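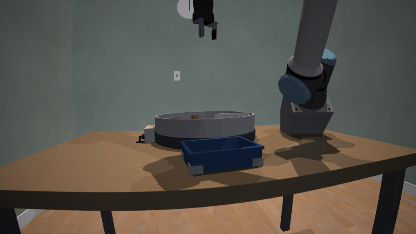
Prunard Music Society
Minutes of the December programme meeting

Present: Ottavio Marras (chair), representatives of Kadow and Rai, the sound engineer, the box office lead, the minute taker.
Apologies: the drummer of Irent.

The meeting opened at 7.10 pm.

1. Minutes of the previous meeting
Agreed with one correction. Under item 4, "bass amplifier" should read "bass cabinet". The amplifier head belongs to Kadow and is not covered by the society's equipment list.

2. Winter metal night: running order
Three bands are confirmed. Irent will open, Rai will play second and Kadow will close. Rai asked for a longer set to include the whole of their new EP. The chair noted that the licence requires amplified music to end at 11 pm. Rai's set stays at 40 minutes, and the EP will be played without the second guitar solo section.
Changeovers are fixed at 15 minutes. Bands will share one drum kit. Drummers bring their own snare, cymbals and kick pedal.

3. Tickets
The box office lead reported 248 advance sales against a standing capacity of 408. Door price remains 2 pounds above the advance price. The guest list is limited to 10 names per band and closes at noon on the day of the show. Kadow asked whether unused places could be passed to another band. Not agreed.

4. Sound
The engineer reported hum on the left monitor line at the last show. The fault was traced to a damaged multicore channel, which has been taken out of use and labelled. Kadow tune to B and use a backing track for the keyboard parts. They will supply a stereo feed on balanced jacks. Click is to go to the drummer's in-ear mix only.
Rai objected to the level limit measured at the desk. The engineer will take a second reading at the back wall during soundcheck and record both figures.

5. Recording
Kadow wish to record their set for a live release. Agreed, subject to a written split of costs. The recording will be taken from the desk as separate channels, plus two room microphones. Irent and Rai are to state by email if they want their own sets recorded.

6. Merchandise
One table per band, in the side corridor. The society takes no commission on records or CDs. Commission on shirts was deferred to the next meeting.

7. Any other business
Rai's bassist asked for the load-in door to be open from 2 pm. Agreed.

Actions
Chair: confirm stage times to all bands in writing.
Engineer: replace multicore channel, issue input list.
Box office: send guest list form.
Kadow: supply cost split for recording.

The meeting closed at 8.35 pm.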